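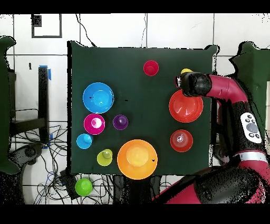 Head view, cups and bowls on the green board, arm over the red-orange bowl

Cup/bowl segmentation drops out under the gripper – planner then picks the wrong rim
Posted by rtalavera, Friday, 14:10

Stack is Plenasard for perception, Flerkent for grasp planning, joint impedance underneath. Objects in the clear segment well. Anything near the end effector does not. The yellow item under the gripper housing in the view above comes back as a fragment, and Flerkent fits a rim to the fragment. Grasp centre is then off by 14 mm, enough to put a finger outside the wall of a small cup.

Depth is clipped at 800 mm. Self-filter uses the stock arm model with default padding. Has anyone got the tracker to hold an object through occlusion instead of refitting it?

Remedios Talavera

Reply from dunmore_k

Padding is the first thing I would look at. The speckled black fringe round the board and along the lower arm is what you get when depth and colour edges disagree. If the self-filter eats a band round the gripper as well, you lose half the cup before segmentation sees it. Drop the padding and re-run.

Reply from ostler

Disagree. Reduce the padding and bits of the wrist end up in the cloud as obstacles, then the planner refuses the approach. The fault is replanning from a view taken with the arm over the table. Take the scene once with the arm parked, freeze it, plan from that.

Reply from dunmore_k

Fine until something gets nudged. A frozen scene is wrong after the first bad contact and you have no way of knowing.

Reply from rtalavera

Tried both on the same set. Parked view with frozen poses is better for the first pick and gets worse as the table changes. Side camera from the same setup, for the finger placement: 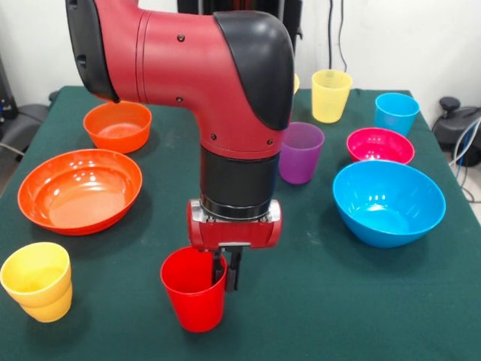
Side view, fingers down inside the red cup

Fingers go inside along one wall, so the error that matters is radial. Height error hardly shows.

Reply from witk_user

We use the Witkowska tracker between Plenasard and the planner. It keeps the last good rim and only accepts a new fit if more than a set share of the circle is visible. Over 869 logged picks, wrong-rim selections fell to 7. Those were all opaque cups. See-through ones like the purple one on the right of the side view are a separate problem, as depth goes straight through the wall.

Reply from ostler

Which is a frozen scene with extra steps.

Reply from witk_user

It updates whenever the rim is clear. Yours does not. The threshold is in the Dameo config under rim_min_arc; the default is too low for small cups.

Reply from rtalavera

Raised rim_min_arc and left the padding alone. Will post the logs once the full set has run.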